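The second life of the beige box

My dad never threw out a computer. When he sold the house in June I found seven of them under the stairs, stacked like bricks, plus a monitor so heavy I had to sit down halfway up the driveway. My sister's vote was the tip. Mine was the tip too, until I remembered the photos. Every Christmas we had from primary school onwards was on one of those things and neither of us had the faintest idea which.

So that's how I ended up at a repair night in the back of the Nakholm Street hall on a Friday, with two towers in a shopping trolley and a packet of Tim Tams as a bribe. I'd expected a few old blokes with soldering irons. The queue went out the door! A woman ahead of me had a sewing machine in a pram.

Shinji Sugawara took one look at my trolley and laughed. He used to fix office machines for a living, back when offices still got theirs fixed, and he has a soft spot for anything you can get into with a regular screwdriver. "Lay it on its side," he told me. "Side panel off. Have a look before you touch anything."

I'd owned computers for most of my life and had never properly looked inside one. It's lovely in there, a tiny green city with its own car parks.

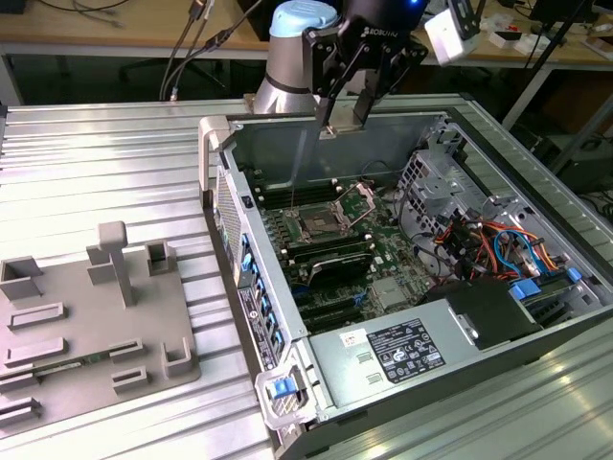
Inside a desktop tower, with the CPU socket empty and its bracket lifted.

The first of Dad's was dead as a doornail, but Shinji reckoned the drive might be fine, so out it came and onto an adaptor. We got 138 files, and all but a handful were Dad's letters to the council about the neighbour's jacaranda. I've read every one. They get quite heated around letter 20.

The second one had the Christmases (and my year nine poetry, which we won't be discussing).

I've been back most months since, and I've learnt there's a whole crowd who never left the hobby. Khalil Rizk drives 315 kilometres from Yammine with a ute full of parts and swaps them for whatever people have grown. Last time he went home with lemons and a zucchini the size of my forearm. He's rebuilding a machine for his niece, who wants it for uni and has insisted on picking the colour.

Dad's other five are in my spare room now. My sister has opinions about this. I've told her I'm up to number three.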